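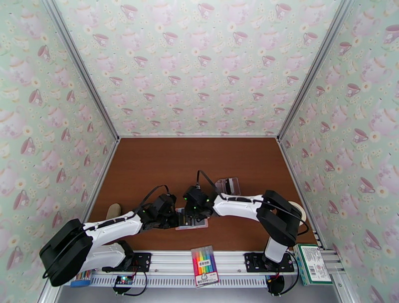

When Yasaman Ranjbar drew up the first budget for a packing bench at Relullow, she gave the robot arms a page and a half and put everything else under one line marked "sundries." By July the sundries had a page of their own.

Relullow sells craft and stationery kits by mail from a converted dairy in Broltthorpe. The kits are small and mixed, and the contents change with the season. A conventional packing line would need new tooling every time. Two light arms on a shared rail looked like a better fit, and the price of such arms had come down far enough for a company of 30 people to consider them.

"I knew what the arms would cost before I knew what I wanted them to do," Ranjbar says. "I'd do that the other way around now."

Her second draft began with the goods. She went through the catalog and sorted 338 items by how hard they would be to pick up. Boxed pencils and marker packs went into the easy group. Flat cards went into the hard one, along with anything in a clear box, which can be difficult for a camera to make out. Rolls of tape fell somewhere between, depending on whether they were lying down or standing up.

The list changed what she bought. She had planned on a single arm with a suction cup. She ended up with two arms and finger grippers, so that one could steady an item while the other worked on it, and she moved the money for the suction system into cameras.

Luzius Widmer, who plans small automation projects from an office in Bellach, sees the same pattern in most of the quotes that cross his desk. Buyers compare reach and payload and then leave out mounting, cabling, lighting and spare parts. He tells clients to hold back money for fingers in particular, as they wear and get redesigned more often than any other part.
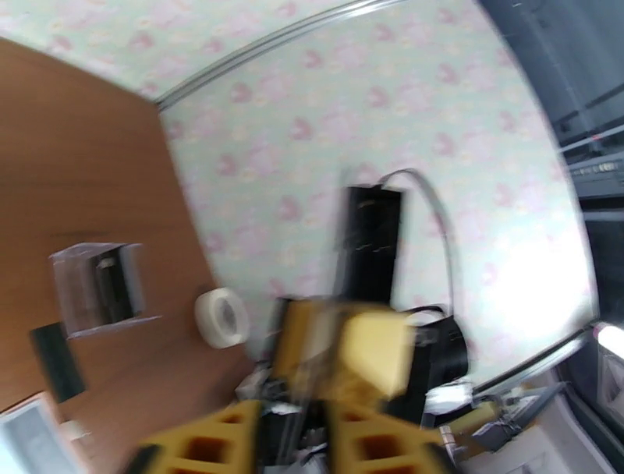 A view from the wrist, with a yellow block held between the fingers. Widmer advises pricing fingers and cameras separately from the arm.

Cable routing is another item he likes to see on paper. Arms that share a table need slack at every joint, and the slack has to go somewhere it won't catch. On the Relullow bench that took 2 days of labor, none of it in the original plan.

Then there is staff time. Villads Briem runs the bench in the afternoons and keeps a log of every stop. Ranjbar had allowed one hour a day for supervision. Briem's log for the opening month showed closer to three, most of it spent resetting items and checking camera positions. The figure has since dropped, but she has left three hours in next year's budget.

Brynhildur Egilsson, who keeps the books at Relullow, asked for the project to be split into stages, with a decision at the end of each. The first stage runs 8 months and covers only the easy group. Flat cards wait for the second. If the first stage doesn't pay for its own supervision, the arms go to the sample room and the packing stays by hand.

Egilsson also insisted on a quote for repairs. The supplier, Brynjólfsdóttir, offered a service plan or a box of spare motors. Relullow took the motors. Briem can change one between lunch and the 3 p.m. pickup, and the service plan would have meant shipping the whole arm.

The second-stage budget is due in the fall. Ranjbar has started it with the cards.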